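How to Record Your First Hand Demonstrations for the Pidstead Robotics Club

A getting-started page for new club members, updated each September
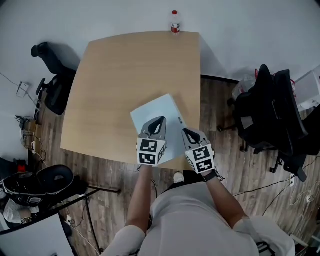 Before you start

Welcome! If you've joined the Vevar project this fall, your first job is going to be recording demonstrations, and I promise it's more fun than it sounds. You put on the gloves, you do something simple with a box, and later on our robot arm (we call it Lona) gets to learn from what your hands did. You don't need to know any programming for this part, and you don't need to have built anything before. If you can open a box, you're qualified.

Plan on a whole club meeting for your first go. Fitting the gloves always takes longer than people expect, and I'd much rather you had time to chat and get comfortable than felt hurried along.

Step 1: Clear the table

Take off anything you won't be using. Backpacks, laptops, snacks, somebody's half-finished gearbox, all of it. A drink bottle at the far side is fine as long as you leave it in the same place the whole time. Push the chairs back far enough that your elbows can swing freely, and look down at the floor for cables while you're at it.

Step 2: Put on the gloves

Slide each hand in slowly and wiggle your fingers until they feel natural. The marker cube belongs up at the wrist end, with its black-and-white patterns showing. Short sleeves are best, or roll long ones well up, so the fabric doesn't flop over the patterns when you reach. Please hold the gloves by the body and never by the cube! We've had to glue two of them back on already, and lining them up again took most of an evening.

Step 3: Find your starting pose

Stand at the near edge of the table and rest both hands on the box. Take a breath. Every recording begins from this pose, and it doesn't matter if the box sits a little crooked. A bit of variety is good for Lona, so go ahead and turn it slightly between takes.

Step 4: Do the task

Say "start" out loud, hold still for 2 seconds, and then go. Move at the speed you'd use if you were showing a younger cousin how to do it. Try to keep your wrists from rolling all the way over, and don't talk with your hands (I'm terrible at this one). When you're finished, go back to resting on the box and say "stop."

If you fumble, keep going to the end and write "fumble" in the log next to that take. We sort those out afterward.

Step 5: Log it and swap

Write down the take number, the task, and your initials, then let the next person have a turn once you've done a batch. Last year's group finished with 700 good takes, and this year we'd love to reach 1,000, so every batch helps. Put the gloves back on the Šindelář shelf when you're done, cubes facing up.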